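February, just gone nine in the evening

I've been putting off writing this because I wanted to have something impressive to report first, and I haven't, so I'm going to write it anyway with my feet up and a cup of tea going cold beside me. The walking has begun again. I say again as though I used to be a great walker, when really I mean that there was one good summer when I went out every evening after supper, and then it rained for a fortnight and I stopped and somehow years went by.

This time I got one of those little step counters that clips on to your waistband. I wore it for a whole ordinary day without changing a thing, just to see, and at bedtime it said 2,425. I really thought it was broken! I had been to the shop (in the car, I admit), I had been up and down the stairs with the washing, I had stood at the sink for what felt like half the afternoon. I gave it a shake and it went up to 2,426, so it was working perfectly well and I had my answer.

So every morning now I go out before breakfast, down the lane and along the back of the houses as far as the Banine bridge, and then home again the same way. It takes me longer than it should. I stop for cats. I stop to look at other people's front doors and decide what colour I'd have. There is a house near the bridge with a magnolia covered in those furry grey buds, and I've become quite possessive about it, as if it might open while I was away.

What I hadn't reckoned on was being so hungry. I come in at the door ready to eat the curtains. The first week I undid all my good work with toast, slice after slice, with far too much butter on it, and then had to lie down. I'm trying to be a bit more sensible now and have porridge, with fruit for later on in the morning when the biscuit tin starts calling.
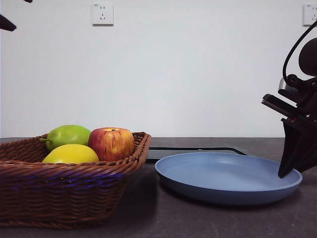
Shoes have been the other business. I started out in my old gardening ones and by the third day I had a blister on each heel, and by the fourth I was walking like a duck. I took myself off to Chong in Amville and spent the best part of an hour in there, walking up and down on a strip of carpet while a very patient young man watched my ankles. He said I roll inwards. I've been rolling inwards my whole life, it seems, and no one has ever mentioned it. The pair he liked best had a ticket of 100 pounds on them and I had to go and sit down, but I came away with last year's in a rather loud blue, and I must say they are like walking on sponge cake.

I wore them round the house all evening in case they had to go back. They are not going back. I've already had them in a puddle.

The thing I've been turning over in my mind is whether to have a proper goal. Part of me would love one. I do like to tick things off, I always have, I'm the sort of person who adds a job to the list after I've done it just for the pleasure of crossing it out. And there's Jalach hill sitting there at the end of every walk, looking at me. It's only 300 feet from the gate to the top, and children run up it, but from the bridge on a grey morning it might as well be the Alps. On the other hand I know what I'm like, and if I say out loud that I'll be up there by Easter and then I'm not, I shall sulk and take the counter off and that will be the end of it.

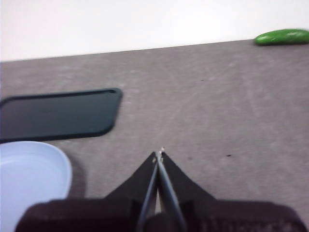 Kavinda Weerakoon says I should put the counter in a drawer and go by the clock instead, out for as long as I fancy and then turn round when I've had enough, and that the hill will still be there whenever I get to it. I wrote that on the back of an envelope after we'd rung off, as I thought it was very kind and I knew I'd forget it by morning. I did ask what I was supposed to do on days when I'd had enough at the garden gate, and was told to go round the block and not be silly.

I haven't put it in the drawer yet. I did leave it on the bedside table this morning, though, and I was past the magnolia before I missed it. My hand kept going to my waist to check. It was a funny sort of feeling, a bit like going out without a watch, and then after a while I stopped bothering and noticed there was a thrush going full tilt somewhere up in the ash trees, the same few notes over and over, very pleased with itself. I stood and listened until my hands got cold. I've no idea how many steps that was. None, I suppose.

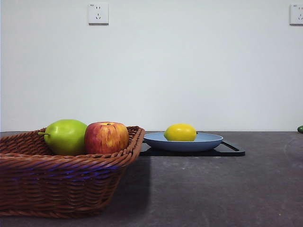
Sleep is better too, I ought to put that down while I remember. I used to wake at 2 every single night and lie there going over things I'd said to people years ago. Now I wake and look at the time and go off again, most nights anyway. My knees grumble on the stairs and I had a terrible cramp in one foot in the bath that made me shout, but I'm told that wears off, and if it doesn't I shall ask the young man at Chong.

I met a woman with a spaniel on the way back this morning and she said good morning as if she'd been saying it to me for years. We walked as far as the postbox together and talked about drains. She goes up Jalach every week, by the long path, the one that winds round behind the farm, and she says it's so gentle that you hardly know you're climbing until you see the roofs of Amville below you. I had always thought there was only the steep way! She said I'd be welcome to come along, no rush, whenever suits.

I haven't said yes. I did say I'd look out for her, though, and I've put the blue shoes by the radiator with newspaper in them so that they're ready. 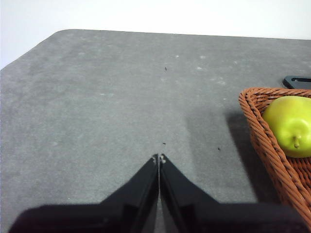 The grey tabletop, February.

The tea has gone completely cold now, so I'll make another and take it up. Porridge oats are nearly out – must get some tomorrow, and plasters, the wide sort.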